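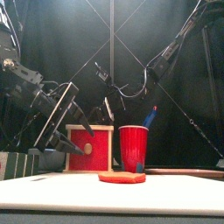 Keeping a small craft box and markers tidy on a white table

Posted in Home & Hobby Help, Tuesday evening

Hi everyone! I have a little red box, the felt-like kind with pale wood strips along the edges and a round wooden knob on the front, and it lives on my white table next to a red cup with a blue marker in it and a sponge cloth. I love the look, but the red sides collect every bit of lint in the house (we have two cats, so there is plenty). How do you clean it without spoiling the wood? And would you keep the cloth right beside it?

GrikholmGal
Oh, I do love a red box! Go over the sides with a lint roller, very lightly, then wipe the wood with a barely damp cloth and dry it straight away. I'd keep the sponge cloth on a dish of its own, though, as mine once left a stain on a felt lid and I was sorry about it for weeks.

saarela_1182
lint roller. done
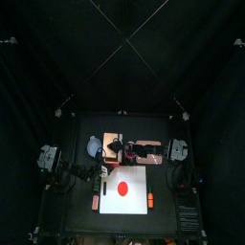
Trendirow Community: Tabletop & Storage Team

Rogério Bragança
Welcome! I agree with the roller, and I'd add a soft clothes brush for the corners, always brushing in one direction. You might also think about the table itself. Lint shows up terribly on a black top like this one, but a light blue bowl or a tan wooden block looks lovely against it, so I can't bring myself to complain too much. Give the table a wipe before you put the box back, and test any cleaner on the underside first (red can run!). Let us know how you get on.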